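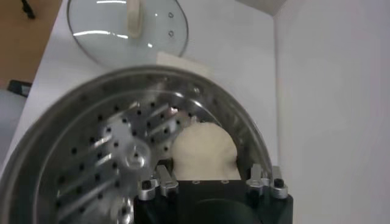

How long should a filled bun made with 1,000 g of flour per batch stay in the steamer? Twelve minutes from the point where steam leaves the lid vent steadily, then three minutes with the heat off and the lid on.

Those figures come from the Trescombe kitchen notes, which have been revised again after the August sessions. Members who keep the older sheet should replace the timing table and the section on loading. The recipe itself is unchanged: 1,000 g low-protein flour, 500 g water at room temperature, 10 g instant yeast, 80 g sugar, 20 g neutral oil. Knead until smooth, rest ten minutes, divide, shape, proof.

Loading. Set the dough pieces down on the perforated floor with at least a finger's width between them and the same distance from the wall. A piece expands sideways more than it expands upward, and two pieces that touch will join along a soft seam that tears when they are separated. Four to a layer is the working limit for a countertop steamer of ordinary width. Five can be fitted by placing one in the middle, but the middle one tends to block the flow of steam and comes out with a flat, damp base. 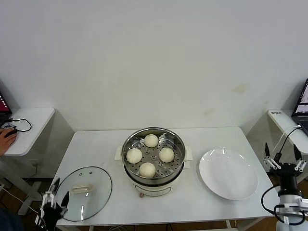
Paper squares are optional. Branislav Holub tested the recipe with and without them over two evenings and found that a light film of oil on the metal released the buns just as well, provided they were lifted within five minutes of opening. After ten minutes the base had begun to grip, and a thin layer stayed behind in the holes. A soft brush and warm water removed it. Do not use a metal scourer on the perforations.

Water. Fill the base to the marked line and no higher. At a full boil, an overfilled base throws droplets through the floor of the basket, and the underside of the bun turns glassy. Start with cold water and put the buns in at the same time. The slow rise in temperature gives the dough a last few minutes of proofing, which the older sheet did not allow for. If the water is already boiling from a previous batch, add four minutes to the proof on the counter instead.

Several members asked about the power setting. The Ondavia bench cooker used in the Raltville sessions has two positions. The lower one, marked 1,000 W, was enough for a single layer. The 2,000 W position brought the water up sooner, but the surface of the buns blistered in three batches out of four. We have no results for cookers without a selector and would like some.
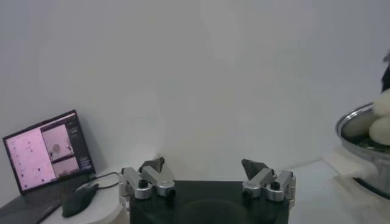 Record keeping has been the weak part of this work. Paper sheets kept near a steamer get damp, curl and lose their ink, and the June figures were partly unreadable for that reason. The present arrangement is an open laptop at the left side of the table, well away from the water. Enter the batch weight, the start time, the time of first steady steam and the time the lid comes off. Weigh the dough pieces individually if the scale allows it. Debashish Abeysekara has a column template which rejects blank start times - please use it, as averages cannot be worked out from a batch that has only an end time.

One batch from the last session is worth reporting in detail. Total dough weight after kneading was 984 g, well below the expected figure, and the shortfall was traced to a scale that had not been zeroed with the bowl on it. The buns were tight and slightly yellow, with a thick skin. The rest of that batch was used for pan-fried slices and is left out of the averages.

Unloading. Turn the heat off, wait the three minutes, then raise the lid on the side facing away from you and carry it level to the table. Tilting it over the basket drops condensate onto the buns and leaves pitted gray spots. Lay it flat with the handle up, clear of the place where the plate will go. Have the plate ready before the lid is raised, so that the transfer can be done in one pass.
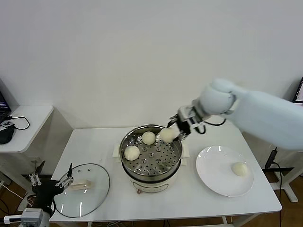 Lift each bun from the sides with light, even pressure. The crumb is at its weakest in the first minute, and a bun gripped from the top will keep the mark. Put the first one near the rim of the plate and work across. Stacking is acceptable only once the surface has dried and no longer feels tacky, usually after six minutes.

Cooled buns keep two days in a covered box and a month in the freezer. Reheat from frozen for eight minutes at the lower setting, without thawing.

The Gunawardena filling notes (red bean, and pork with scallion) will be in the next issue. The pork version needs a longer steaming time, and the figure is still being checked. Results for the current sheet should be sent in by Wednesday, with the cooker model and the water volume stated.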